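Search this site
Home | Reports | Visits | Materials | Archive | Contact

Visit report: wire and basket production at Fevar, Konosham

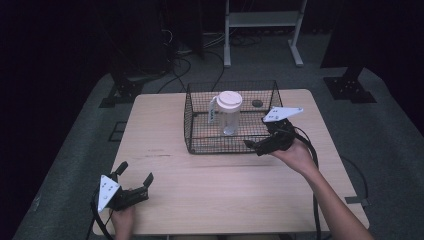
Photo: Suqin Lu

Fevar makes welded wire mesh goods at a single site on the east side of Konosham. The range covers shelf baskets, cages, drying racks and drawer inserts, sold mostly to shop fitters and laboratory suppliers. We visited in July at the invitation of the plant engineer, Kelly Haslam. The visit took up most of a working day and covered wire intake, straightening, welding, forming, coating and inspection. The packing hall was closed for floor repairs.

Wire intake

Low-carbon steel wire arrives in coils from two suppliers. Each coil is tagged on arrival, and a short length is cut from the outer end for a tensile test and a diameter check at three points. Coils that fail on diameter go back. Coils that fail on tensile strength may be held for products where it matters less, such as drawer inserts. Haslam said that ovality gives them more trouble than size. Wire that is slightly oval passes the gauge but sits unevenly between the electrodes, and the welds then vary along the same sheet.

Straightening and cutting

The wire is pulled off the coil through two sets of rollers set at right angles, then cut on the move by a flying shear. Roller settings are kept in a paper book beside the line, one page per diameter and supplier. We looked at several pages. The corrections over the past year were small and nearly all on the second set.

Cut lengths are checked against a fixed stop. The burr left by the shear is more of a concern than the length, as it shows through the coating at the top edge of a basket.

Welding

Flat mesh is made on a resistance welder. Line wires feed from the back and cross wires drop from a hopper. The machine can be run at up to 2000 welds per minute, but Fevar runs it well below that on fine grids. The reason given was electrode temperature. Above a certain rate the copper tips run hot, pick up metal from the wire and begin to mark the surface.

Tips are dressed at every shift change and replaced on condition. A sample sheet is pulled after each dressing and a corner is torn down by hand with pliers. A good weld pulls a small plug of metal out of the mating wire. A poor one parts cleanly at the interface.

Forming

A basket starts as a flat sheet with the corners notched out. The four sides are folded up in a press brake, the vertical edges are welded, and a heavier wire is added around the rim. Springback is handled by over-bending. The allowance depends on the wire and is found by trial on the first few pieces of each batch.

Open-topped rectangular boxes are the bulk of the work. They are easy to make and hard to keep square, and we saw several rejected for rock when set down on the surface plate. Haslam attributes most of the rock to heat from the rim weld. A change in weld order, working from opposite corners, was on trial when we visited. No results were available.

Coating

Baskets are degreased, rinsed, phosphated, rinsed again and dried before powder coating. Black and gray make up nearly all of the volume. Crossed wires are awkward to coat by electrostatic spray: the charge gathers on the outer surfaces, and powder is slow to reach the inside of each crossing. The operators reduce the voltage for a second pass. Thickness is measured at the rim and at the center of the floor.

Nogueira supplies the oven controls. Part temperature is logged with a trailing probe once per batch, and the curve is compared with the powder maker's cure window. We were shown a curve with a dip near the oven exit, traced to a worn door seal.

Inspection

Finished goods are checked for square, coating defects and sharp ends. The last check is done with a cotton glove drawn along every edge. Any snag is marked with chalk and the piece goes to rework.

Salt spray testing is sent out to Wostness. Turnaround was described as slow, and Fevar is considering a small cabinet of its own.

Notes for later visitors

Safety shoes are required and are not lent out. The welding bay is loud enough that questions are best kept for the corridor. Parking is at the north gate; the south gate is for coil deliveries only.

Filed 2025-11-04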